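Tulluvham Workroom: Table and Surround

Gallery and notes by Brijesh Khurana
Last changed 26 Sep 2024

The gallery covers the square table in the north workroom at Tulluvham, with its pale surround. The notes deal with the top, the panels, the floor underneath and the upkeep. Shelving and the sink unit have their own page. Dimensions are in millimetres unless stated.

Position

The table stands clear of the window wall. The original plan had it directly under the window, where the light changed too much through the day and the radiator pipe prevented the back panel from sitting flush. Moving it inward cost some floor space on the door side. The gap left for walking past is narrow but meets the house rule for that room.

The floor falls slightly towards the old drain. Packing was placed under two of the feet to correct this, and the top was then checked with a spirit level along both sides and both diagonals. The diagonal readings matter more on a square top, where a twist can hide from a level laid only along the edges.

Height

The finished height is 710. Farzad Ansari asked for this figure after trying the previous table, which was higher and put the far edge out of comfortable reach. Anyone fitting a second table should measure to the upper face and take the reading at the corners.

The top

Three colours of top were considered: plain white, mid grey and a speckled beige. Plain white showed every mark and gave a hard glare under the ceiling fittings. Grey was better for glare, but small dark items were easily lost against it. The beige was chosen. Its ground is tan and cream with darker brown patches, and the mottling is irregular enough that a light scratch does not draw the eye.

The drawback is that crumbs and small offcuts of a similar colour can be missed when wiping down. A hand passed flat over the surface will find them. This is now part of the end-of-day routine.

The top is 18 thick. It was supplied by Stojanovska as a single piece, so there is no joint across the working area. The corners were left square. A rounded corner had been drawn at first, and was dropped when the side panels were added to the order.

The surround

Panels stand at the back, left and right. They are a pale grey-white, matched by eye to the walls of the room and slightly darker than the ceiling. The front is left open for access.

The purpose of the panels is to give a plain, even background and to stop small items from going over the far edge. They also cut out most of the draught from the corridor door. No shelf, hook or notice is to be fixed to their inner faces. Two tape marks were left on an earlier set and could not be fully removed. 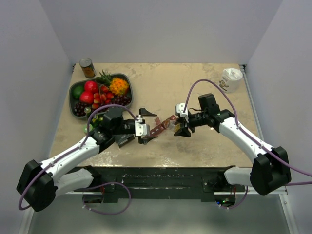 Fixing is from the outer side throughout. The back panel was set first and the side panels brought up to it, with the corners checked for square before the last screws were tightened. If a panel has to come off, the sides should be released before the back. Doing it the other way leaves the side panels unsupported and puts strain on the lower screws.

A narrow gap along the foot of each panel was allowed in the drawings for cleaning. On site it proved too fine for a cloth and wide enough for dust. A soft brush clears it. Filling the gap was discussed in January and rejected, as the filler would have to be cut out each time a panel was taken down.

Light

The room has two ceiling fittings, both fitted with diffusers. With bare tubes the panels threw a bright band on to the rear part of the top. The diffusers removed this almost completely. Some unevenness remains from left to right, caused by the position of the window. The blind is kept down during work and raised afterwards.

A desk lamp was tried and taken away. It improved the light at the centre of the table but cast a strong shadow towards one side, and its base used up room on the surface.

Replacement lamps must be of the same colour as the existing ones. A mixed pair turns the beige slightly pink on one side, and items that are red or brown become harder to compare. Spare lamps are kept in the tall cupboard, marked with the room name.

Cleaning

The routine surface clean is as follows.

Remove all loose items and put them in the tray on the side bench.
Brush from the back of the top towards the open front.
Wipe with a damp cloth, well wrung out.
Dry with a second cloth, taking in the line where the top meets the panels.
Leave for 45 minutes before putting anything back.

Cream cleaners are not to be used. They leave a film that dulls the surface in patches, and the film is difficult to see against the speckle until the light catches it. The Zikton spray held in the store has been tested on an offcut and is accepted for grease marks. Spray the cloth and not the table.

The panels need less attention. A dry cloth once a week is enough for the inner faces. Finger marks collect near the front edges, where people steady themselves when leaning in, and should be dealt with when noticed.

Small items on the table

Items are brought to the table in shallow trays and returned to the same trays. Nothing is to be stored on the top overnight. The older practice of lining things up along the foot of the back panel has stopped. It left small dents in the panel and made brushing out slow work.

Flat pieces with an irregular outline are the most awkward to pick up from a smooth surface. A thin mat helps, although it also covers the part of the top that was chosen for its colour. The present arrangement is to keep one mat on the side bench and to bring it over only when asked for. It must be plain, with no printed grid.

Items with a shiny face should be turned before being set down if the reflection is troublesome. The panels are matt, but a bright patch can still pick up the ceiling fittings.

Wear to date

The top was inspected after 68 working days. Two fine scratches were found near the front edge and one shallow mark close to the centre. None could be felt with a fingernail. No swelling was found at the edges and the level had not moved.

The right-hand panel had worked slightly loose at its front fixing. It was tightened and has been marked for a second look. The left-hand and back panels were sound. One piece of floor packing had crept outwards and was pushed home.

Parts and ordering

Top: Stojanovska, speckled beige, single piece, square corners. Quote the room name when ordering, as the other workrooms use a different shade.

Panels: Keltero, pale grey-white, matt on both faces. Order the back and two sides together. Separate batches can differ a little in tone, and the difference shows at the corners.

Fixings: standard wood screws from the general store. Do not use longer screws than those taken out.

Floor packing: cut from the sheet kept behind the tall cupboard. Use one thickness where possible. Stacked pieces slide.

Outstanding work

The blind cord is too long and should be shortened and cleated to the wall.

The side bench needs a raised lip on the table side, to stop trays from being pushed off.

A written note of the cleaning routine is to go on the inside of the cupboard door. Farzad Ansari has the draft.

Corrections to any of the dimensions should be sent to Brijesh Khurana, with the date of measurement and the name of the person who took it.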